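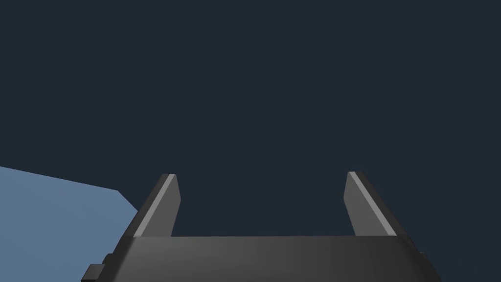 How to Bring Past Customers Back with a Postcard Mailing

If you run a small shop or a service business, there is a good chance you have a pile of old customer addresses somewhere. Maybe they're in your invoicing program, maybe they're in a shoebox, maybe (as was the case for me for a very long time) they're in both, and the two don't agree with each other. Those people already know where you are and have already paid you money at least once, and a plain postcard in the mail is still one of the nicest ways I know to say hello again.

I've been doing these mailings for my own framing shop in Flasow for a good while now, and I've helped a few of my neighbors on the street with theirs, so what follows is the way I do it, start to finish. You don't need a designer or an agency. You do need a couple of quiet evenings and some patience with spreadsheets, and I promise the spreadsheet part is the worst of it.

Step 1. Get every address into one place

Open a new spreadsheet and make a column for each of these: first name, last name, street, apartment or unit, city, state, ZIP, and the month and year of the last purchase. Give the apartment number a column of its own. I used to squash it in with the street, and then half of my labels came out with the unit number hanging off the end where the printer had run out of room.

Now export whatever you have from your register or invoicing software. I use Wumix for invoices, and the export comes out with the whole address in one long cell, so I have to split it up with the text-to-columns tool. Yours may be kinder. Paste everything into the new sheet, one source under another, and don't try to fix anything yet. If you have paper records, type those in last. Put on some music!

When I pulled everything together for our spring mailing I had 1,554 rows, and I felt very grand for an evening.

Step 2. Clean the list, and be a little ruthless

Sort the sheet by street address first. Duplicates that hide when you sort by name will jump right out at you when you sort by street: Bob and Robert at the same house, a married couple who each bought something, the same woman before and after she changed her last name. Keep one row per household unless you have a good reason to send two cards.

Then sort by the date of the last purchase. I take out anybody whose last visit was more than four years ago, with a handful of exceptions for people I know still live here. You might choose a shorter cutoff if you sell something folks buy often, such as coffee or dog food, and a longer one if you sell something they buy twice in a lifetime.

Next, take out:
Anyone who has asked you not to contact them
Rows with no street number or no ZIP
Other businesses that only ever sold things to you
Your own test entries (I had three of myself)

I lost 521 rows this way, and I'll admit it stung a bit. After that I cut the ones who live too far off to drop in, and I ended up with a tidy 850. That was the number I took to the printer, and every one of those cards had a fair chance of reaching a person who might come through the door.

Save this cleaned version under a new name and leave the old one alone. You'll want to go back to it at some point, I can almost guarantee it.

Step 3. Decide on one thing to ask for

Before you write a word, finish this sentence on a scrap of paper: "When they've read the card, I'd like them to..." Come in and pick up a free cleaning cloth. Call to book a fall tune-up. Bring in one picture and get the glass half price. Whatever it is, pick a single one.

I know how tempting it is to squeeze in the new opening hours and the gift certificates and the class on Tuesday evenings. My first card had five different things on it, and when people did come in they mentioned a different one each, and a couple of them had thought we were closing down. So now it's one request per card, and if I have other news I put it on the counter sign.

If you're making an offer, write down the terms for yourself at the same time. When does it end? Does it work together with other discounts? What will you say to the customer who turns up a day late? (I say yes. It's a postcard, they kept it on the fridge for a month, bless them.) 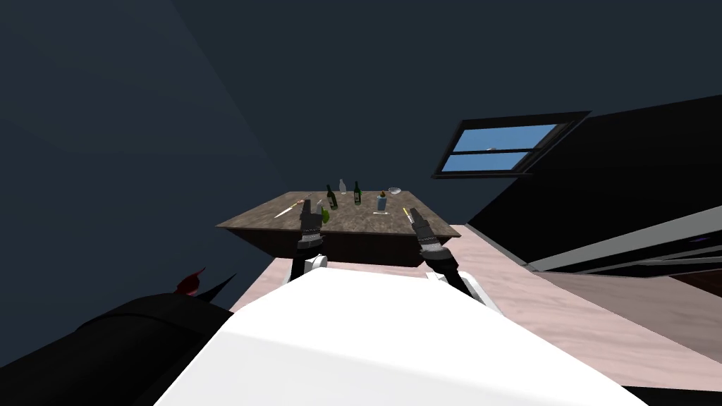 Step 4. Write the message side

Aim for sixty words or so. Read it out loud, and if you run out of breath, trim it. The order I like is this:

A greeting. "Dear neighbor" is fine if your printer can't do first names.
One line saying that they've been in before and you were glad to have them.
The offer or the request, in the plainest words you can manage.
The end date.
Your name – a person's name, with the shop name under it.

My last one went like this, and you're welcome to borrow any of it:

Dear neighbor, you've trusted us with your pictures before, and we'd love to see you again. Bring in any frame before the end of April and we'll clean the glass and replace the hanging wire at no charge. You don't need an appointment, just bring the card with you. Warmly, Dee at the frame shop.

You'll notice there isn't anything clever in it. I've tried clever, with a pun about being "framed," and my sister was the only one who brought it up.

Step 5. Lay it out

Most print shops will give you a template with the address area and the postage area already blocked off. Please use it. Ask for it before you start, too, and check that it matches the size you're planning to order. A design that has to be shrunk down at the last minute always ends up with tiny type, and a lot of our customers aren't fond of tiny type.

Keep the message in one typeface, at 12 points or larger. Put your address and phone number on the message side, and leave a good clear margin all the way around so that nothing important gets trimmed. For the front, one large picture or one large line of words will do nicely. I build mine in Prondel, which I find friendly enough, but any program that can save a print-quality PDF will be fine.

Then print a copy on your own printer at actual size, cut it out with scissors, and leave it on the kitchen table overnight. In the morning you will see the typo.

Step 6. Talk to the printer

Call or stop by before you send the file, and ask what they need. I take mine to Palacios, over by the rail bridge, and a five-minute chat at the counter has saved me from more mistakes than I'd like to list. Good questions to ask are whether the price includes addressing, what format they'd like the list in, how long they need, and whether you can see a proof. Always say yes to the proof, even if it adds a day, and check the phone number on it by dialing it.

Ask as well which side the address goes on if they're printing it straight onto the card, and what paper they'd suggest. An uncoated stock is easier to write on if you're hoping to add a quick note by hand to your best customers. I do that for about twenty of them and it makes for a very pleasant afternoon.

Order a few extras for the counter. They'll go.

Step 7. Mark the calendar and get ready

Pick a mailing date and count forward. I like the cards to land a couple of weeks before the busy stretch, so there's still time to look after people properly when they come in. If you have anyone working with you, show them the card before it goes out. It's an awkward feeling when a customer holds up your own postcard and the person at the register has never seen it!

Send one to your own home address, and one to a friend across town. That way you'll know when they've arrived and what sort of shape they're in.

Step 8. Keep track of what comes back

Put a box by the register and drop every returned card in it. For people who forgot theirs at home, a slip of paper with their name does the job. At the end of each week, go back to the spreadsheet, add a column called "came in," and fill it out. Add what they spent, if you can stand to. I keep this up for eight weeks, by which time the trickle has mostly stopped.

You'll also get some cards back as undeliverable. Mark those rows right away, while you have the card in your hand, and next year's cleaning will go so much faster.

When the eight weeks are up, add together printing and postage, and set that against what the returning customers spent. Write both numbers at the top of the sheet with a note of what the offer was. A year from now you won't remember, and you'll be very grateful to yourself.

Comments 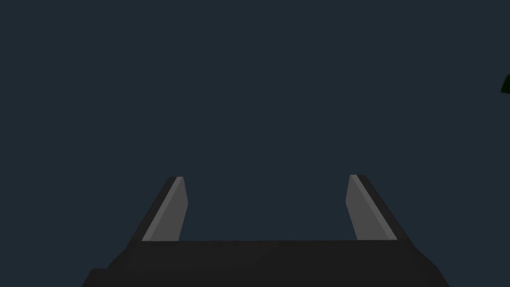 Orest Tymoshchuk: Thank you for the tip about sorting by street. I'd been sorting mine by last name for years and found a whole stack of doubles last night. One question, do you ever mail the same people a second time if they didn't respond to the first card? My wife thinks it's pushy and I think once is easy to miss.

Dee: I do, Orest, but I leave a good six months in between and I change the offer. Quite a few people have come in on the second card and told me they'd meant to come in on the first. If somebody has had three from me and I haven't seen them, I move them to a separate tab and let them be for a while. Tell your wife she has a point about doing it any sooner than that!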